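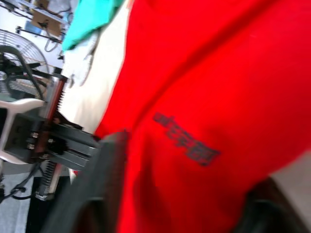

About Ferkunon

Ferkunon checks what stores say about the things they sell. We began in March, after one too many "lifetime" products gave up within a year. We have gone through 200 listings so far and still don't trust the word "premium."

Most product reviews read as if the seller wrote them, and we suspect plenty were. We pay full price for whatever we test, keep it for 9 weeks and use it the way a household would. We take no free samples. Tandent, our newsletter, goes out every second Friday and carries no ads.

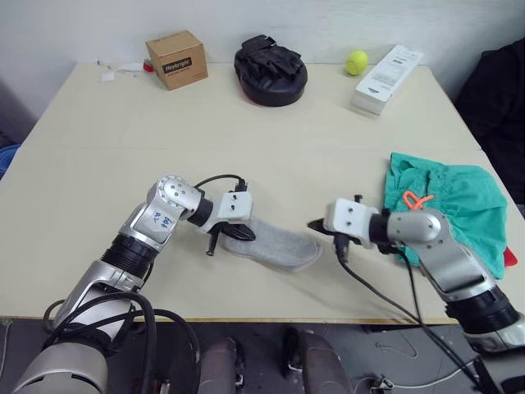 A tennis ball and a Heybright box, among other things, at the back of the table.

Are we neutral? We try to be, but you should doubt us too. We got 3 verdicts wrong this summer, and the corrections sit at the top of those reviews. Star ratings are gone because we couldn't explain our own.

The office is on the second floor of the Dratetti Building, next to the Mösli bakery. Sellers asking for "a quick partnership call" can expect a slow reply.

Page last updated Tuesday, October 6, 2020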